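수건은 접어야 하는가

나는 수건을 접는 쪽이다. 요즘은 이렇게 말하면 조금 고리타분한 사람 취급을 받는다. 건조기에서 꺼낸 수건을 바구니에 그대로 담아 두고 하나씩 뽑아 쓰면 된다는 사람이 주변에 많아졌고, 그렇게 살아도 아무 문제가 없다는 글도 자주 보인다. 어차피 펴서 쓸 물건을 왜 접느냐는 것이다. 맞는 말처럼 들린다. 그래도 나는 접는 편이 낫다고 생각하고, 이 글에서는 그 이유를 적어 보려고 한다.

먼저 자리 문제가 있다. 우리 집 욕실 수납장은 안쪽 깊이가 얕고 선반이 두 칸이다. 위 칸에는 휴지와 비누를 두고 아래 칸에 수건을 넣는다. 접어서 넣으면 일주일 치가 들어가고 문이 닫힌다. 접지 않고 밀어 넣으면 사흘 치쯤에서 문이 벌어진다. 넓은 집에 사는 사람에게는 해당이 없는 이야기일 수 있다. 하지만 내가 살아 본 집은 모두 욕실이 작았고, 수건을 뭉쳐 둘 만한 바구니를 놓을 바닥이 없었다. 접지 않는 생활은 생각보다 공간을 많이 쓴다. 시간을 아끼는 대신 바닥을 내주는 셈인데, 집값을 생각하면 바닥이 더 비싸다.

다음은 시간이다. 접는 데 시간이 든다는 주장은 사실이다. 나는 예전에 한 달 동안 수건 빨래를 할 때마다 접는 데 걸린 시간을 재 본 적이 있다. 그 달에 수건에 쓴 시간은 모두 합쳐 79분이었다. 많다면 많고 적다면 적다. 나는 적다고 본다. 같은 달에 세탁기 앞에서 종료음을 기다리며 서성인 시간이 분명히 그보다 길었을 것이다. 그 시간은 재지 않았으니 숫자로 말할 수는 없다. 재 보고 나서 알게 된 것은 접는 동작 자체보다 접기 전에 꾸물거리는 시간이 훨씬 길다는 점이었다. 소파에 쌓아 둔 빨래를 저녁 내내 쳐다보다가 밤 열한 시에 접기 시작하면, 접는 일이 저녁 전체를 잡아먹은 것처럼 느껴진다.

수건의 수도 관계가 있다. 접기 싫다는 사람의 집에 가 보면 대개 수건이 너무 많다. 돌잔치, 개업식, 체육대회에서 받은 수건이 쌓여 있다. 우리 집에도 그런 시절이 있었다. 글씨가 박힌 얇은 수건, 색이 바랜 수건, 한 번도 쓰지 않은 두꺼운 수건이 섞여 있었고, 크기도 제각각이어서 접어 놓아도 탑이 자꾸 무너졌다. 나는 그것을 정리하고 같은 크기의 흰 수건으로 바꿨다. 그때 산 것이 브로두라(Brodura) 수건이다. 특별히 좋은 제품이어서 고른 것은 아니고, 세로 길이가 수납장에 맞았다. 크기가 같아지니 접는 방법이 하나로 정해졌고 손이 빨라졌다. 접는 기술보다 수건의 규격이 먼저라는 것이 내 의견이다.

흰색으로 통일한 것에 대해서는 반론이 있을 수 있다. 때가 잘 보이고 관리가 어렵다고들 한다. 나는 때가 보이는 것이 장점이라고 생각한다. 짙은 색 수건은 더러워져도 티가 나지 않아서 언제 버려야 할지 모른다. 흰 수건은 누렇게 변하거나 올이 빠지면 바로 눈에 들어온다. 접으려면 한 장씩 손에 들고 펼쳐야 하니, 그 과정에서 상태를 확인하게 된다. 가장자리가 풀린 것, 냄새가 남은 것, 덜 마른 것을 이때 골라낸다. 바구니에 통째로 쏟아붓는 집에서는 이 확인이 빠진다. 덜 마른 수건 한 장이 바구니 가운데 들어가면 주변 수건에도 냄새가 밴다. 나는 이것을 직접 겪었고, 그날 바구니에 있던 것을 모두 다시 빨았다.

동네에 스켈틱(Skeltik)이라는 빨래방이 있다. 이불을 빨러 가끔 가는데, 벽에 긴 작업대가 붙어 있고 사람들이 거기서 빨래를 접어 간다. 세탁기보다 이 작업대가 그 가게의 가장 좋은 점이라고 생각한다. 높이가 허리보다 조금 위여서 몸을 굽히지 않아도 된다. 집에서 접는 일이 힘든 까닭은 상당 부분 바닥에 앉아서 하기 때문이다. 허리를 굽힌 채 팔을 뻗어 빨래를 끌어오고, 접은 것을 다시 뒤로 돌려 놓는다. 그러니 빨래 접기가 싫다고 느끼는 것도 당연하다. 나는 그 가게에 다녀온 뒤로 식탁을 치우고 서서 접는다. 돈이 드는 일도 아니었다.

접는 법에 대해서도 말이 많다. 삼등분을 해라, 말아라, 세워라 하는 식이다. 코시코(Kosico)라는 수납용품 가게에서는 수건 접는 틀까지 판다. 나도 하나 샀다가 서랍에 넣어 두었다. 틀을 꺼내서 펴고, 수건을 얹고, 날개를 넘기는 동안 맨손이면 두 장을 접는다. 수건은 셔츠와 달라서 모양이 단순하다. 긴 쪽을 반으로 접고, 다시 반으로 접고, 마지막에 수납장 깊이에 맞춰 한 번 더 접으면 된다. 모서리가 조금 어긋나도 상관없다. 호텔처럼 접은 면이 모두 앞을 향해야 한다는 조언도 있는데, 손님이 없는 집에서까지 그럴 필요는 없다고 본다. 접는 일을 싫어하게 만드는 것은 대체로 이런 지나친 요구다.

다만 한 가지는 지킨다. 접기 전에 모서리를 제대로 잡는 것이다. 건조기에서 나온 수건은 가장자리가 말려 있어서 아무 데나 쥐고 들어 올리면 가운데가 먼저 딸려 오고 모서리는 안쪽으로 숨는다. 그 상태로 접으면 두께가 고르지 않고, 쌓았을 때 한쪽으로 기운다. 수건을 한 손으로 들어 늘어뜨리고, 다른 손으로 가장자리를 따라 내려가며 모서리를 찾으면 금방 해결된다.

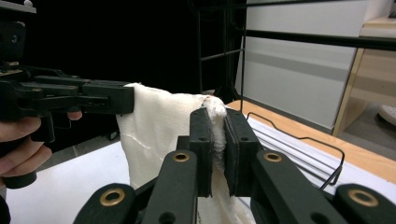 수건 접기를 아이에게 맡겨도 되느냐는 질문을 가끔 받는다. 나는 맡겨도 된다고 생각한다. 집안일 가운데 다칠 위험이 거의 없고, 잘못해도 펴서 다시 하면 그만이다. 그릇은 깨지고 다리미는 뜨겁지만 수건은 떨어뜨려도 된다. 처음에는 당연히 비뚤게 접는다. 그때 뒤에서 다시 접어 놓지 않는 것이 중요하다. 자기가 접은 것이 다음 날 다른 모양으로 바뀌어 있으면 누구라도 하기 싫어진다. 어른 사이에서도 마찬가지다. 같이 사는 사람이 접은 수건이 마음에 들지 않으면 그냥 그대로 쓰는 것이 낫다. 접는 방식 때문에 다투느니 차라리 바구니에 담아 두는 편이 좋다.

돈 이야기도 조금 하겠다. 예전에 살던 동네에 오군레예(Ogunleye)라는 세탁 대행 서비스가 있었다. 수건 한 장을 빨아서 접어 주는 데 1000원을 받았다. 편하기는 했다. 문 앞에 내놓으면 다음 날 저녁에 반듯하게 접힌 수건이 돌아왔다. 몇 달 쓰다가 그만두었는데, 한 장씩 계산되니 수건을 쓰면서 자꾸 돈 생각이 났다. 손만 닦을 수건을 새로 꺼내지 않게 되고, 하루 더 써도 되는지 따지게 되었다. 바쁜 시기라면 다시 쓸 생각도 있다. 남에게 맡기는 것이 게으르다는 뜻으로 하는 말은 아니다.

접지 않는 사람의 입장도 이해한다. 교대 근무를 하거나 갓난아이가 있는 집이라면 나도 접지 말라고 할 것이다. 손목이나 어깨가 아픈 사람도 마찬가지다. 내가 반대하는 것은 접지 않는 생활이 언제나 더 합리적이라는 주장이다. 수납장이 좁고, 수건이 같은 크기이고, 한 번에 열 장 남짓을 빠는 집이라면 접는 편이 덜 번거롭다. 우리 집이 그렇고, 비슷한 집이 꽤 있을 것이다.

어제도 저녁 여덟 시쯤 건조기가 멈췄고, 나는 식탁에 서서 수건을 접었다. 라디오에서 뉴스가 나오는 동안 끝났다. 두 장은 가장자리 올이 풀려서 걸레로 돌렸다. 새로 두 장을 사야 하는데, 지금 것과 세로 길이가 같은 제품이 아직 나오는지 확인해 볼 생각이다.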